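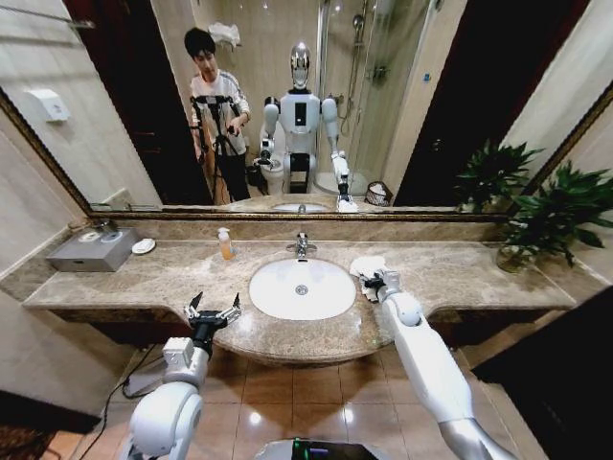

Bohdana Pasichnyk asked whether she could use the same cloth for the marble and the mirror. Yes, as long as you do the mirror first. I used to go the other way around and kept smearing counter polish across the glass, so now it's mirror, faucet, marble, basin, in that order.

Before you start

Move the little things to one end of the counter. The soap pump can stay put if you don't mind wiping around it (I usually don't!). Plants can stay too, but lift the leaves out of the way.

Caution: No vinegar, lemon or bathroom descaler on marble. It etches, and the dull spot won't wipe off.

The mirror

1. Mix 2 drops of dish soap into a bowl of lukewarm water.

2. Dampen the cloth and wring it hard. I mean hard — drips run down and sit behind the bottom molding.

3. Start at the top and work down in overlapping passes, with the cloth bunched up so you've got something to push with.
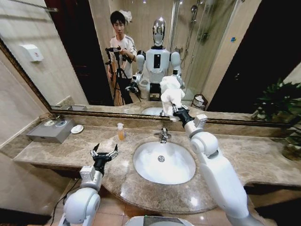

4. Go over the low part of the glass twice, especially behind the faucet, where toothpaste and splashes end up. Then buff with a dry corner of the cloth.

Note: On a gilded frame, dust only. Water and gold finish don't get along, and I've got a frame in the hall to prove it.

The counter

5. Rinse the cloth, wring it again, and wipe from the back wall toward you.

6. Follow the rounded front edge with your palm under the cloth. Soap drips love that curve.

7. Dry everything and leave it clear for 30 minutes if you're using a stone sealer. I seal mine every January, but check your own bottle.

Putting things back

8. Wipe the bottoms before they go down, soap pump included. Tumblers go on top of the tissue box at my place, off the stone.

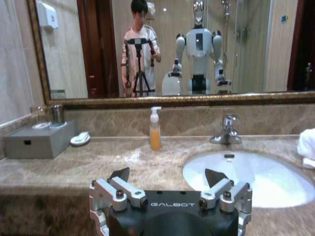 Step 8: soap pump at the back, glass tumbler and metal cup on the gray box.

9. Hang the cloth up to dry, and wash it before its next turn on the mirror.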